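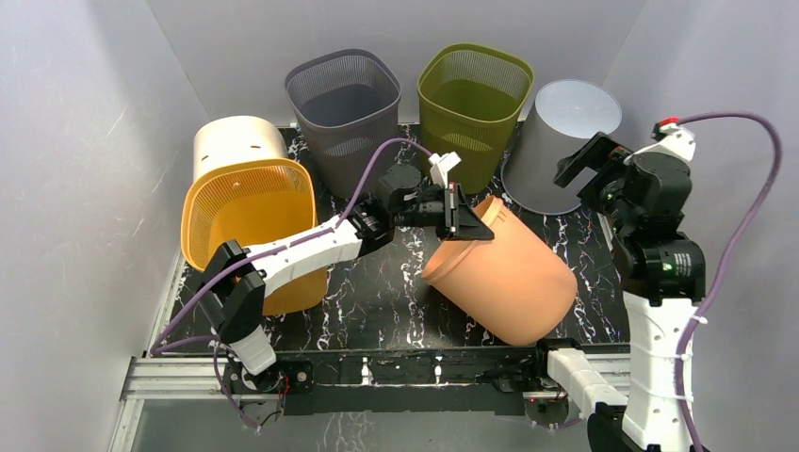 Re: [chores] bins, baskets and "can it do the boring stuff yet"

26 April 2026

Replying at the bottom, trimmed a bit. Typing this between two other things so excuse the mess.

> I run the stockroom side at Moschos (housewares, seasonal stuff,
> lots of returns). Every June we get buried in returned bins and
> baskets. They come back in mixed cartons, some upright, some
> upside down, some on their sides, and a person stands there all
> day turning them the right way up, nesting the ones that nest and
> putting the rest on a shelf. It is the dullest job in the building.
>
> Last June it was 3,000 pieces and we had to pull people off the
> sales floor for it. I keep seeing clips of two-arm setups folding
> towels and wiping counters. So, plain question for the list: can
> I buy something now that does this? Not in five years. Now. And if
> not, what is the part that doesn't work? To me it looks like the
> easiest job there is. Pick up, turn over, put down.
>
> Also my boss wants to know if it could do the kitchen in the staff
> room while it's at it. I said I'd ask.

OK. Short answer, no, not for your June. Longer answer is more fun and maybe a bit more hopeful.

Why your job is a decent one to ask about

Compared with laundry it's a kind job. Bins are stiff-ish. They don't crumple when you look at them. Nothing breaks if you drop it six inches. There's a rim to grab nearly all the way round. If the hand gets the rim, it has the thing. The orange pot up top is being held exactly like that, by the rim, off the table, with the pot still over on its side.

And that's where it gets slow. Holding it by the rim is one problem. Getting from "holding it" to "standing it up" is another. Depends where on the rim you've got it. Grab it in one spot and a turn of the wrist does it. Grab it in another and the wrist runs out of travel halfway, or the elbow wants to go where the wall is. A person just shuffles it in their fingers without thinking. Two flat-ish jaws can't shuffle. So it's put down, let go, try again from another side. Or hand over to the second arm, if you've got one, and then you have two arms needing the same bit of air.

Look at the table again with your carton in mind. Mustard basket on its side, partly in front of the cream bin that's also on its side. Dark gray mesh one standing fine, olive one standing fine. Light gray one upside down. That's pretty much your return carton spread out, and every one of those wants a different move:

- on its side, mouth toward you: rim grab, tip up. Fine most days
- on its side with something in front: move the other thing first. It has to decide that. Half of them just go for it and shove both
- upside down: the hard one. The rim is on the table. All you've got on top is a closed base, and a round bin may well be wider than the jaws open. So you squeeze the side and hope, or you knock it over on purpose and then treat it as lying on its side. Knocking it over is a perfectly good plan by the way, we do it that way and I'm not ashamed of it
- already upright: leave it alone!! Sounds silly. A lot of systems pick up the good ones too

The other thing is seeing. Mesh is a pain for depth cameras, the wall reads as partly there and partly whatever is behind it. See-through plastic is the same kind of trouble, worse in shiny light. Your stock is mesh and cloudy plastic, am I right. Yeah.

What we got at Plemine

Not a lab, we're a small integrator, so take this as shop floor numbers from one shop. We tried the bins job for a customer over the winter, two arms, one table, low walls. 451 tries, each try being one mixed tableful, stand them all up, stop. Ended up with a clean finish on most of the easy tables. On tables with one or more upside down it dropped a lot, and I'm not going to put a percentage on the list becuase we changed the gripper pads partway and the before and after don't compare.

Speed. 25 seconds a piece when it goes well. A bored person beats that easily while looking at their phone. With retries it's worse. Run your 3,000 at 25 seconds each and it's close to 21 hours of arms moving if nothing ever goes wrong, and that isn't terrible, it can run at night. But things go wrong, and somebody has to come back and fish a basket out of a corner. We were getting a stop every 10 tables early on. Fewer later. Still not what I'd leave running overnight in your building.

Then nesting. Didn't do it. Tried for an afternoon. Tapered square into tapered square needs the corners lined up and if it's off by a little the top one wedges, and then your arm is holding two bins as one and has no idea. Parked it.

What you could do for June

Tilt the problem. If whoever opens the carton can dump it so fewer pieces land upside down you've taken away the worst case. A shallow chute with a lip did it for us, cheap bit of bent sheet. Sort mesh from plastic before the arms see anything. One kind of bin per run if you can stand it. All of that also helps the humans, so even if you never buy an arm you've lost nothing.

If you want to rent rather than buy, Stanunlow do short terms on two-arm tables, we've used them, support was ok, slow on the phone. Ask for a trial with YOUR bins. Don't accept theirs. Everyone's demo bin is a nice solid opaque tub standing upright. Send them a carton as it came back, unopened.

Prollel have the better software for picking what to grab first when things overlap, my opinion, others here will disagree. Needs more setup than they let on. Plan on a week of someone's time and then plan on that someone being annoyed.

The staff kitchen

Tell your boss no. Wiping a clear counter, maybe. Clearing one first, with forks and half a yogurt and a lid that belongs to who knows what — no. Loading a dishwasher in a kitchen that has been measured and set up for it, I've seen that go all right, slow. In a kitchen where people leave the door open and move the rack, no.

Where I'd put my money for household stuff, if anyone cares: picking things up off a floor and dropping them in a bin. Dropping is easy. Placing is hard. Anything where close enough is good enough will come first. Standing a wastebasket back up after the dog got it is nearly there, going by the bins work, as long as you don't mind it taking three goes.

Couple of questions back at you

How big is the biggest piece? Past a certain size one arm can't tip it and you need both on it together, and that's a differnt budget.

Do they have to go on the shelf, or would a belt do? Shelf adds reach and adds a lot of ways to knock over the row you just finished.

Are labels still on? Hang tags catch in the jaws. Cost us two days, that one.

Anyone else on here done upside-down round bins with plain parallel jaws, no suction? We didn't want suction near mesh for the obvious reason but for the plastic ones I'm wondering if we were just stubborn. Would like to hear pad material too, ours went shiny and started slipping.

Got to go, truck's here. Will send the chute drawing if somebody reminds me off list.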